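House rules for hand-held gripper sessions with bedding and clothes

I've been running cloth-handling sessions at Katene for 2 years now, and most of the bad recordings I throw out come down to the same few habits. So these are the rules I give people on their first day. They're written for our Malach setup, but I'd follow them with pretty much any hand-held gripper!

Step 1. Check the tool before you pick anything up
Open and close the fingers a few times and look at the screws. If one is backing out, tighten it now. Wipe the pads too (lint builds up fast with cotton).

Step 2. Come in open, and come in slow
Get the fingers on either side of the edge you want before you squeeze. I see people start closing while they're still traveling, and then they pinch whatever's nearest. Pause for a beat with the fingers apart, then close. 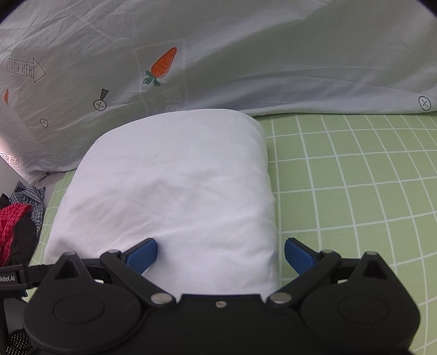
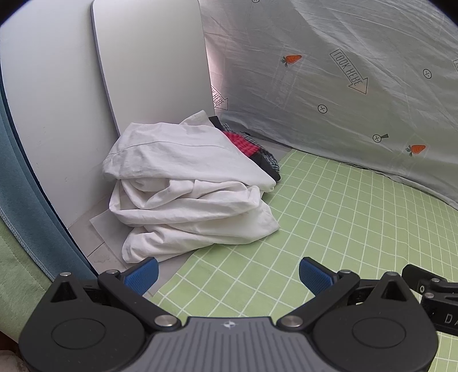

Fingers open both times, with white fabric ahead of them and the green grid underneath.

Step 3. One item per grasp
Pillows are forgiving. Folded cloth isn't, and you can easily grab two layers when you wanted one. If that happens, let go and start over. Don't shake it loose, please. A shake looks like part of the job once it's in the data.

Step 4. Keep your free hand out of it
I know, it's so tempting to hold a corner down! If the task sheet says one hand, it's one hand.

Step 5. Log the misses
We had 877 clips in our July batch, and 32 of them had a dropped item with no note. I had to watch every one again. Write "drop" and the clip number in the Grondov log and carry on. A logged miss is still a useful clip, so leave it in.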